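Chapter 7
Rules, Clubs and Leagues: How Games Became Sports

In this chapter you will read about
– how local games came to share one set of rules
– why clubs were formed and who could join them
– how leagues changed the playing year
– what written records can tell us about early sport, and what they leave out

Key words: fixture, code, handicap, amateur, gate money, affiliation

7.1 Games before rules

Most of the ball games played today are older than their rule books. People kicked, threw and struck balls on common land long before anyone wrote down how many players should be on a side or how long a match should last. Each district had its own way of playing, and players learned it by joining in. A game in one valley might allow handling the ball while a game in the next did not.

This caused little trouble as long as people played only against their neighbours. Difficulties began when teams started to travel. Two sides would meet and spend the first part of the afternoon arguing over whose rules to use. Sometimes they played one half under each.

7.2 The Staltness agreement

The town of Staltness is a useful case because its papers have survived. In 1860 the players of Staltness and the neighbouring village of Dutow met at an inn and agreed on 21 rules for their yearly football match. The rules fixed the size of the ground, the number of players and what was to happen when the ball went into the river. They did not mention a referee. Disputes were to be settled by the two captains, and if the captains could not agree, the match was stopped until they did.

Within ten years the same rules were being used by most of the villages along the coast. Printed copies were sold for a penny. Some villages crossed out rules they disliked and wrote in their own, and several of these altered copies still exist. They show that a written code did not end local custom at once.

7.3 Joining a club

The first clubs were small. A club needed a ground, a ball and enough money to pay for both, and members paid a yearly subscription. In Staltness this was set at a level that a shopkeeper could afford but a dock labourer could not. Works teams filled the gap. The Heiskanen rope works let its workers use a field behind the yard from April until the autumn, and by the end of the century its team was stronger than the town's.

Golf and cricket clubs kept closer control of their membership. A new member usually had to be put forward by two others – and could be refused without a reason being given. Women were often admitted only as associates, with limited hours on the course or ground.

7.4 From matches to leagues

A single match needs only two willing teams. A league needs a list of fixtures, a way of awarding points and someone with the power to punish a team that fails to turn up. The Tidelier League, formed by eight coastal clubs, fined absent teams and kept a share of the gate money to cover its costs. Its first final drew a paying crowd of 636. The ground had benches for 60, and everyone else stood.

Regular fixtures changed how people followed sport. Supporters could plan ahead, newspapers could print tables, and railway companies could sell cheap return tickets. Players began to train between matches. Some asked to be paid for the wages they lost, and the question of payment divided clubs for about a generation. We return to it in Chapter 8.

Before you read on
Find out when the oldest sports club in your area was formed. Who was allowed to join it at the time? Keep your notes, as you will need them for the activity at the end of section 7.6.

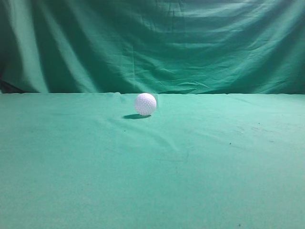

Fig. 7.1 A small white ball with a dimpled surface.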